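Pivutlow Kitchen Supply
Product Range Meeting — Minutes
Tue 31 December, small conference room

Chair: Devendra Tiwari
Present: purchasing, catalog, warehouse, returns desk
Apologies: outside sales

1. Minutes of the previous meeting
Accepted with one correction. Under item 4, "bench scraper" should read "bowl scraper." The stock code was right.

2. Cutting board range
Purchasing reported on the two board lines under review. The Prikora board is high-density polyethylene with a textured face on both sides. The Temba board is a rubber composite, heavier for the same footprint, and does not need a damp towel under it on a steel counter.

The returns desk said that most Prikora returns since July give warping as the reason. The boards that came back had been through high-temperature dish machines and then stacked flat while still warm. The care sheet says to stand them on edge, but it is packed inside the shrink wrap and is probably thrown out by whoever unpacks the case. Catalog proposed moving the drying instruction to the product page, directly under the dimensions. Agreed.

D. Tiwari asked whether the Temba board can be resurfaced. Purchasing confirmed that it can be sanded by hand with coarse paper, and that the supplier does not recommend a power sander. The Prikora board can be planed, but the loss of thickness makes it unsuitable for slicing frames with fixed stops.

Decision: keep both lines. Drop the smallest Prikora size once current stock is sold. No reorder.

3. Color coding
Three customers have asked for a purple board for allergen work. Temba does not make one. Prikora does, with a minimum order of 1000 pieces across all sizes, and purchasing does not want to carry that quantity. The warehouse noted that the existing colors already take up a full bay and that yellow and white are picked in error more often than any other pair, mainly under the older lights at the back.

Decision: take purple as special order only, with the lead time stated on the quote. The warehouse will relabel the yellow and white bins with the color name in large type.
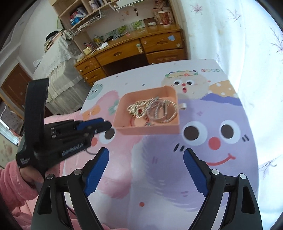
4. Sharpening steels and stones
The Dedo combination stone was discussed at length. The catalog lists it as an oil stone. The supplier's data sheet allows oil or water, provided the user does not switch from one to the other. Customers who start with oil and later try water report that the stone loads up and stops cutting. Catalog will reword the entry to say that either can be used and that the first choice is permanent.

Purchasing raised the matter of the ceramic rod. The present rod has a plastic guard that cracks when dropped, and the supplier has offered a version with a rubber guard at a higher price. Samples are on hand. The returns desk is in favor. Outside sales had sent a written comment asking that the old rod stay available for schools, which buy on price. D. Tiwari did not support running two near-identical rods and asked for a cost comparison before a decision is taken.

Decision: deferred.

5. Edge guards
The 48-piece counter pack is selling slowly. Single guards sell well online. The warehouse offered to break down the remaining packs and shelve the guards by blade length, if catalog can create the single stock codes first. Some guards in the pack are marked by blade length and some by guard length — these differ by enough to matter on a chef's knife, where the heel will be left exposed. Catalog will list the inside length for all of them.

6. Web listings
Handle material is missing from a number of paring and boning knife entries. The filter on the site skips any item with that field blank, so these knives do not show up when a customer narrows the list. Catalog will fill the field from the supplier sheets and will not guess where a sheet is silent.

7. Other business
Returned knives are still arriving without blade protection. The returns form will carry a line asking for cardboard and tape over the edge. Gloves at the returns desk to be replaced.

Actions
Catalog: drying instruction, Dedo wording, guard lengths and stock codes, handle field
Purchasing: cost comparison for the ceramic rods
Warehouse: bin labels, breakdown of guard packs
Returns desk: revised form, gloves

Next meeting to be set by the chair.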